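Famemier (cépage)

Le famemier est un cépage de cuve noir, cultivé sur les coteaux de Womport et dans quelques communes voisines. Il donne un vin rouge clair, acide, de degré modeste, que l'on boit le plus souvent jeune.
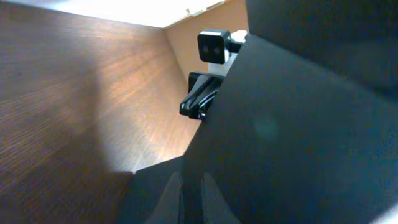 Selon Mitra Khosravi, le famemier a été longtemps jugé sur des vins qui n'étaient pas faits pour lui : récolté trop tôt, pressé trop fort, vendu en mélange, il ne pouvait pas montrer autre chose que son acidité. Cette opinion n'est pas partagée par tous les auteurs. D'autres considèrent que la maigreur du vin vient de la plante elle-même et que les progrès de la cave n'ont fait que l'adoucir.

Nom et synonymes

Le nom s'écrit avec un seul « m » au milieu dans les usages actuels, mais on rencontre aussi « fammemier » dans d'anciens actes de vente. À Womport, les vignerons âgés disent « le petit mier » ou simplement « le mier ». Le synonyme « noir de Womport » est employé par les pépiniéristes et porte à confusion, parce qu'il désigne dans la partie haute de la vallée un autre cépage, plus tardif et à baies plus grosses.

L'étymologie reste discutée. L'explication la plus répétée fait venir le nom d'un lieu-dit Famemière, situé au-dessus du village, où il n'y a plus de vigne aujourd'hui. Elle est plausible, mais le lieu-dit n'apparaît dans les documents qu'après la première mention du cépage, de sorte que l'emprunt a pu se faire dans l'autre sens.

Origine et histoire

Les premières mentions sûres concernent des redevances payées en vin « de mier » par les habitants de Womport. Le cépage était alors planté en foule, mêlé à des variétés blanches, et vendangé avec elles. Le vin obtenu, entre le rosé et le rouge, était consommé sur place et supportait mal le transport.

L'arrivée du phylloxéra a réduit fortement la surface. Beaucoup de propriétaires ont arraché pour mettre des pruniers ou des prairies, et ceux qui ont replanté ont préféré des variétés plus productives. Le famemier s'est maintenu dans les parcelles difficiles, trop pentues pour le travail au cheval, et dans les jardins.

Au moment du recensement communal qui a précédé la relance, il restait 1 096 pieds sur le territoire de Womport, presque tous francs de pied ou greffés sur des porte-greffes non identifiés. Ces vieilles souches ont fourni le bois de la collection conservée au domaine Zukel, sur la rive gauche. La collection compte 23 clones, dont quatre seulement sont multipliés pour la vente. Le choix s'est fait d'abord sur l'état sanitaire, ensuite sur la taille de la grappe, et le goût du vin n'a été pris en compte que tardivement – ce que certains vignerons reprochent encore aux responsables de l'époque.

La maison Kariuki, négociant installé près du pont, a acheté les premières récoltes de la relance et a mis sur le marché la première bouteille portant le nom du cépage. Jusque-là, le famemier entrait dans l'assemblage sans être mentionné.

Caractères ampélographiques

Le bourgeonnement est cotonneux, blanc avec un liseré rose. Les jeunes feuilles sont bronzées et perdent leur duvet assez vite. La feuille adulte est petite, orbiculaire, à trois lobes peu marqués, avec un sinus pétiolaire en V ouvert. Les dents sont courtes, à côtés convexes. En automne le feuillage rougit par les bords, et cette rougeur commence avant celle des autres cépages de la vallée, ce qui permet de repérer de loin les pieds isolés dans une parcelle mélangée.

La grappe est cylindrique, compacte, souvent munie d'une petite aile. La baie est ronde, de peau fine mais résistante, bleu-noir, couverte d'une pruine abondante. La pulpe est incolore et juteuse. Les pépins, au nombre de deux le plus souvent, se détachent facilement de la pulpe à maturité, et les vignerons utilisent ce signe pour fixer la date de la vendange.

On peut confondre le famemier avec certains pinots quand on regarde seulement la grappe. La feuille les distingue assez bien : celle du famemier est plus gaufrée et garde en dessous un duvet en toile d'araignée.

Aptitudes culturales

Le débourrement est moyen, ce qui protège en partie des gelées de printemps. La floraison est sensible au temps froid, et la coulure de juin explique les écarts de rendement d'une année à l'autre. La maturité est de deuxième époque.

La vigueur est faible sur les sols maigres de marnes et de cailloutis. Sur les terres profondes du bas de coteau elle devient excessive, les grappes se serrent et la pourriture grise s'installe avant la maturité. Pour cette raison, les nouvelles plantations se font au-dessus du chemin des Treilles, même si le travail y est plus pénible.

Le cépage résiste convenablement à l'oïdium. Il est sensible au mildiou de la grappe et, dans les vieilles parcelles, aux maladies du bois. La taille traditionnelle est un gobelet bas à quatre bras. Le cordon palissé s'est répandu avec la mécanisation, mais une partie des vignerons y renonce après quelques années : les yeux de la base sont peu fertiles et la taille courte donne alors peu de raisins. La taille en guyot simple, avec une baguette de longueur moyenne, est aujourd'hui le compromis le plus courant.

Vinification

Le moût est acide et peu coloré. La pratique ancienne était une cuvaison courte, suivie d'un pressurage énergique pour gagner de la couleur, et le vin en gardait une dureté que l'on corrigeait par le mélange. Dans la pratique actuelle, la vendange est égrappée en partie et mise en cuve à température fraîche. La durée de cuvaison varie selon les caves ; au domaine Zukel elle est de 17 jours, avec un seul remontage quotidien vers la fin.

La fermentation malolactique est recherchée dans presque tous les cas. Elle part difficilement, à cause de l'acidité, et il n'est pas rare qu'elle attende le printemps. Le vin qui n'a pas encore fait sa malolactique présente un nez fermé et une bouche tranchante, et plusieurs dégustations défavorables publiées dans le passé ont été faites, semble-t-il, sur des échantillons prélevés à ce stade.

L'élevage a lieu en cuve ou en fûts déjà usagés. Le bois neuf marque trop ce vin léger. Kariuki a essayé pendant quelques millésimes une cuvée en barriques neuves, puis l'a retirée de son catalogue. Les grands foudres, qui étaient la règle avant la relance, reviennent dans deux ou trois caves.

Il existe aussi un rosé de saignée et, en très petites quantités, un vin mousseux élaboré en bouteille. Ce dernier utilise des raisins cueillis plus tôt, dans les parcelles exposées au nord.

Caractères du vin

La robe est rubis clair et passe assez vite au tuilé. Le nez évoque la griotte, la groseille et le poivre, avec une note de feuille froissée dans les années froides. Les tanins sont fins et peu nombreux. La bouche est portée par l'acidité, et la finale légèrement amère rappelle le noyau de cerise. Cette amertume est regardée comme typique par les gens du pays et comme un défaut par beaucoup d'acheteurs extérieurs.

Le vin se sert frais. On l'accompagne à Womport de charcuteries, de truite au lard et de la tarte aux oignons du marché. La garde est en général courte. Les bouteilles des vieilles vignes font exception, et Mitra Khosravi rapporte avoir goûté des flacons très anciens où la cerise avait laissé la place à des odeurs de sous-bois et de thé noir, l'acidité restant intacte.

Réglementation et diffusion

Le famemier peut être vendu sous son nom quand il constitue la totalité de la cuvée. En assemblage, il est associé le plus souvent à un cépage plus coloré, qui apporte la chair dont il manque. Le rendement admis par le syndicat local est volontairement bas, et son relèvement est demandé à intervalles réguliers par les caves qui vendent au négoce.

En dehors de la vallée, la culture reste expérimentale. Des greffons ont été envoyés à plusieurs domaines situés plus au sud, intéressés par une variété qui conserve son acidité dans les étés chauds. Les premiers vins ont été jugés plus ronds et moins parfumés que ceux de Womport. Les plantations sont encore trop jeunes pour que l'on puisse en tirer un avis définitif.

Voir aussi

Coulure
Franc de pied
Noir de Womport (haute vallée)
Taille en gobelet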